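Packed Lunches and Food Waste at Mahuika College
Project report, Food and Society module
Golnar Ahmadpour and Golnar Salehi
May 2026

1. Background

The college canteen at Mahuika sells sandwiches made on site each morning. Those left at closing time are thrown away. The canteen manager had no written record of the amount lost, and the aim of this project was to provide one and to suggest changes that could be made without extra staff.

2. Method

Unsold sandwiches were recorded at closing time on every teaching day in April. Each was entered by filling and by type of bread. A short questionnaire was also given to students in the dining hall, and 60 were returned complete. Staff at the till were interviewed informally, and their comments are used with permission.

3. Results

The canteen made 2,000 sandwiches during the recording period and sold 1,069 of them before the lunch break ended. A further number were sold in the afternoon, mostly at the reduced price. Egg and tuna fillings were left over more often than cheese. Brown bread sold well early in the day and poorly after two o'clock.

Of the students who answered the questionnaire, 54 said they would buy a sandwich at a lower price late in the day. Few of them knew that a reduced price already existed – the notice is placed behind the till, where the queue does not pass.

4. Discussion

The record covers a single month and one site, and the figures for the last week may be affected by examinations. Till staff thought that demand fell in warm weather, but this could not be tested.

5. Recommendations

The notice of reduced prices should be moved to the dining hall entrance. Egg and tuna sandwiches should be made in two batches, the second only if the first has sold by noon. The record should be repeated in the autumn term.

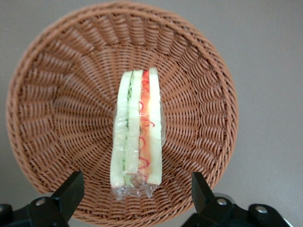

Figure 1. Wrapped sandwich in a wicker basket.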